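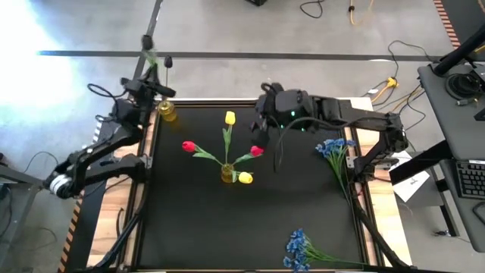
Kunsttulpen fallen im kleinen Glas immer auseinander

Hallo zusammen! Ich habe mich total in künstliche Tulpen verguckt und mir gleich mehrere Farben geholt. Jetzt sollen vier davon in eine kleine bernsteingelbe Glasvase auf einem schwarzen Tisch, und die Farbe vom Glas auf dem dunklen Grund ist der Hammer! Nur das Stecken klappt nicht so, wie ich will. Die Blätter sind lang und spreizen sich nach außen, die Stiele drehen sich weg, und die eine gelbe, die in der Mitte hoch hinaus soll, kippt mir zu Hause ständig auf die Seite. Die Stiele sind 27 cm lang, mit Draht innen. Kürzen oder biegen? Und kann man bei durchsichtigem Glas unten etwas reintun, ohne dass es doof aussieht?
kuto_mikumville

Hinata Hirano
Oh, schöne Kombi, Gelb in Bernstein mag ich sehr! Bitte noch nicht kürzen, erst biegen. Ich mache es so: Die höchste Tulpe kommt zuerst dran. Das untere Stielende zu einem kleinen Haken biegen, der sich innen an der Glaswand abstützt, dann steht sie schon fast allein. Die anderen drei schräg dazu, jede gegen die Richtung der vorigen, so dass sich die Stiele im Glas kreuzen und gegenseitig klemmen. Danach erst an die Blätter gehen. Mit zwei Fingern vom Ansatz bis zur Spitze durchziehen und dabei leicht rollen, dann hängen sie in einem weichen Bogen und stehen nicht mehr ab wie Antennen. Wenn sie aus dem Karton ganz platt gedrückt sind, kurz den Föhn auf lauwarm und mit Abstand (nicht heiß, mir ist dabei mal ein Blütenblatt wellig geworden).
Fürs Glas: klare Glaskiesel, zwei Finger hoch. Die nehmen die Farbe der Vase an und machen das Ganze unten schwerer. Ich habe am Dienstag einen Strauß damit gemacht und könnte ihn den ganzen Tag anschauen!

nishimura18
einfach heißkleber

clirilthorpe_garten
Heißkleber würde ich bei durchsichtigem Glas lassen, den Klecks sieht man von jeder Seite. Ein durchsichtiges Haargummi um die Stiele, knapp unter dem Rand, hält genauso und lässt sich wieder lösen. Falls du doch kürzt: Seitenschneider nehmen, keine Küchenschere, der Draht macht dir sonst die Klinge kaputt. Und immer nur ein kleines Stück, zwischendurch reinstellen und gucken. Bei mir darf die höchste Blüte ruhig deutlich über die anderen hinausschauen, echte Tulpen wachsen in der Vase ja auch noch weiter. Auf Schwarz sieht man übrigens jeden Fussel, also vorher einmal mit dem feuchten Tuch drüber. Viel Spaß, und zeig mal, wie es im Mai bei dir aussieht!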